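Salgado Project - Frequently Asked Questions for Shareholders

Category: Investors > Questions and Answers

What does Mikance own at Salgado?
Mikance holds 66 percent of the Salgado tin leases. Puvance holds the rest and pays its own share of the drilling costs.

Is there a resource estimate already?
No. We have assay results from eight holes, and this is too few for an estimate. Please be careful with the tonnage numbers that go around on forums, they do not come from us.

How deep is the tin?
The best results until now are close to surface. The deepest hole of this program stopped at 800 feet and it was still in altered granite.

Why do you drill again in the same place?
The old holes were vertical and the veins are also steep, so a vertical hole can pass between them. The new ones are inclined.

When do you expect the next results?
The laboratory received the last samples in January and had a long queue. We publish when the full batch is checked - not hole by hole.

Can I sell a small holding?
Yes. For fewer than 1000 shares, ask your broker first about the minimum fee. 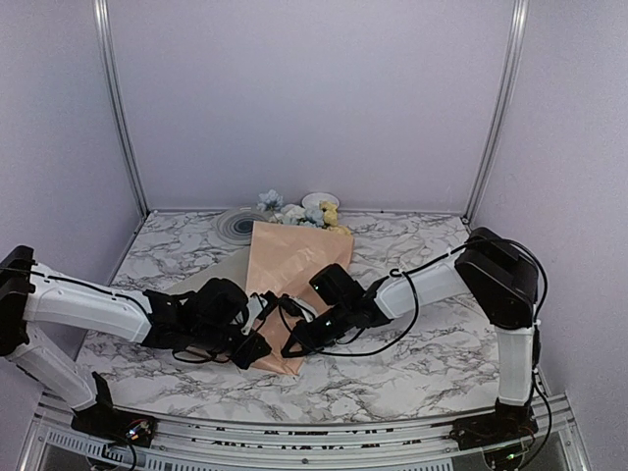
ZURNAU, July 13, 2021 - The answer about the processing route was changed. Mikance now plans to sell a gravity concentrate and will not build a smelter. Test work on the fine material continues, and we cannot give a recovery number yet.

Last updated: see date of latest answer

Comments

tinbug: Thank you for the answer about inclined holes. Will you publish the cross sections too?

R_hold: Still nothing about the access road. Was it repaired or not?

oldcore: I asked my broker, the fee was more than my shares.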